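Wanted: a couple of extra hands for our server-fixing arm

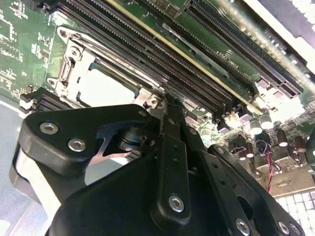

Do I need to know anything about robots to join in?
None at all. If you can hold a screwdriver and tell me when something looks off, you'll be useful, and the rest we'll teach you as we go.

So, hello! I'm Emlyn Bellis, and since April I've been building a robot arm at the Lanirell shared workshop with my mate Arvo Koskela. We call it Utska. The idea is that it learns its way around the inside of an old server – finding the memory slots, getting in beside the processor socket, not snagging the wiring – so that one day it can strip donated machines for parts while we drink tea. We're a fair way off the tea.

Arvo does the metalwork and I do the code (badly, then less badly). What we're short of is people to help at the bench. We've got room for 2 of you, one evening a week, Monday from 6:30 pm until we get hungry.

What you'd be doing:
Driving the arm by hand while it records the moves
Swapping boards in and out of the chassis and putting the little screws back where they came from
Checking the finger plates and tightening whatever's worked loose
Writing notes in the logbook, in handwriting someone else can read

It'd suit you if you're patient and don't mind doing the same move over and over. We've logged 423 practice runs so far and I'd love a lot more before winter. Good close-up eyesight or a decent pair of glasses helps, as the labels on these boards are tiny. Under 18s are welcome with a parent in the room.

It isn't paid, sorry! We do cover your workshop membership while you're with us, which is normally $95 a term, and Rosaire Hawthorne runs a proper induction on the drill press and the laser cutter that you can use for your own projects afterwards. There's a bench 1220 mm wide set aside for us, so you won't be working on your knees like we did at the beginning.

Please wear closed shoes and tie long hair back. Tools are all there, but bring your own if you're fussy about screwdrivers – I am, and I've labelled mine.

If you're keen, leave a note for me or Arvo in the Utska pigeonhole by the front door, or grab Ritva Eskola at the desk and she'll pass it on. A few lines about yourself is plenty, plus the earliest you could start. Come and have a go on the controls first if you're not sure, any Monday, and park around the back near the bike racks.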